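Editora Prosetti lança coleção de ficção traduzida com quatro romances e edição anotada

Primeiros dois volumes chegam às livrarias em junho; tiragem inicial é de 900 exemplares por título

17 de maio de 2026

A Editora Prosetti anuncia o lançamento da coleção Clomholm, dedicada à ficção traduzida de autores contemporâneos com obra inédita em português. O plano editorial aprovado para o primeiro ciclo compreende quatro romances e um volume de contos, todos em tradução direta do idioma original. Os dois primeiros títulos serão distribuídos em junho. Os demais sairão em intervalos de 90 dias.

A coleção substitui a antiga linha de bolso da editora, descontinuada no ciclo anterior. Os títulos de bolso ainda em estoque continuam à venda pelo preço de capa vigente e não serão reimpressos no mesmo formato. Parte desse catálogo poderá ser reavaliada para inclusão na Clomholm, mediante revisão integral da tradução e renegociação dos direitos.

Critérios de seleção

A seleção partiu de uma lista de cerca de 40 obras, avaliadas com base em pareceres de leitura independentes. Cada obra recebeu dois pareceres, um sobre o texto original e outro sobre a viabilidade da tradução. Foram excluídos os livros com tradução portuguesa ou brasileira disponível, bem como aqueles cujos direitos estavam sob opção de outra casa editorial.

Os romances do primeiro ciclo têm em comum a narração em primeira pessoa e a ambientação em cidades de pequeno porte. O título de abertura, Skemametti, acompanha três gerações de uma família proprietária de uma oficina de encadernação e alterna capítulos narrativos com trechos de correspondência comercial. O segundo volume reúne em ordem cronológica os cadernos de uma professora de escola rural, com saltos de vários anos entre uma entrada e outra.
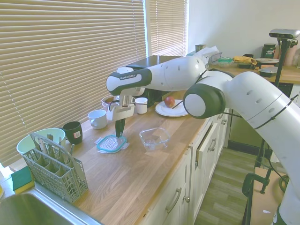
O volume de contos, previsto para o encerramento do ciclo, reúne textos publicados originalmente em revistas literárias. A ordem dos contos segue a da edição original. As notas do autor, ausentes das reedições posteriores, foram restabelecidas a partir da primeira impressão.

Tradução e aparato crítico

Todos os volumes trazem nota de tradução, cronologia do autor e indicação da edição utilizada como base. As notas de rodapé ficaram restritas a referências históricas e a jogos de palavras sem equivalente em português. Termos regionais foram mantidos no idioma original quando o contexto permite a compreensão; nos outros casos, figuram em glossário ao final do livro.

O nome do tradutor consta da capa, da folha de rosto e da ficha catalográfica. Os contratos preveem remuneração por lauda e participação nas vendas a partir da primeira reimpressão. A preparação de texto foi feita em duas etapas, com cotejo completo na primeira e leitura corrida na segunda. As alterações propostas pela preparação foram submetidas ao tradutor antes do fechamento dos arquivos.

Edição anotada

Além da tiragem regular, Skemametti terá uma edição anotada de 450 exemplares numerados, em capa dura, com caderno suplementar de variantes. O caderno registra as diferenças entre a primeira edição e a versão revista pelo autor, com indicação de página e linha. O texto do romance é o mesmo nas duas edições. A edição anotada não terá versão digital e será vendida exclusivamente no site da editora e na Livraria Lopes.

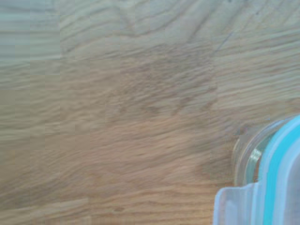
Superfície de madeira clara com veios ondulados.

Projeto gráfico

O projeto gráfico adota formato único para todos os volumes, com miolo em papel pólen e composição em uma só família tipográfica serifada. As capas são exclusivamente tipográficas, sem ilustração, e cada título recebe uma cor própria na lombada. As orelhas foram suprimidas; a apresentação da obra passa à quarta capa, e a nota biográfica, à última página do miolo. Os volumes são costurados, inclusive os da tiragem regular em brochura.

As versões digitais serão publicadas em EPUB, simultaneamente às impressas, com notas e glossário vinculados ao texto. Os arquivos são compatíveis com leitores de tela.

Distribuição e lançamento

A distribuição para livrarias será feita em regime de consignação e de venda firme, conforme a tabela comercial da editora. Bibliotecas públicas e escolares podem solicitar condições específicas pelo formulário institucional disponível no site. A pré-venda dos dois primeiros títulos já está aberta.

O lançamento ocorrerá em junho, na Livraria Lopes, com leitura de trechos de Skemametti em português e no idioma original, seguida de debate sobre a tradução. A entrada é gratuita, sujeita à lotação do espaço. Data e horário serão divulgados nos canais da livraria.

Exemplares para resenha, em papel ou em arquivo digital, podem ser solicitados à assessoria de imprensa mediante indicação do veículo e da previsão de publicação. Trechos de até duas páginas podem ser reproduzidos com crédito à editora e ao tradutor.

Sobre a Prosetti

A Prosetti é uma editora independente voltada à ficção, ao ensaio literário e à correspondência de escritores. Seu catálogo inclui obras de língua portuguesa e traduções.

Contato para a imprensa: Assessoria de Comunicação, Editora Prosetti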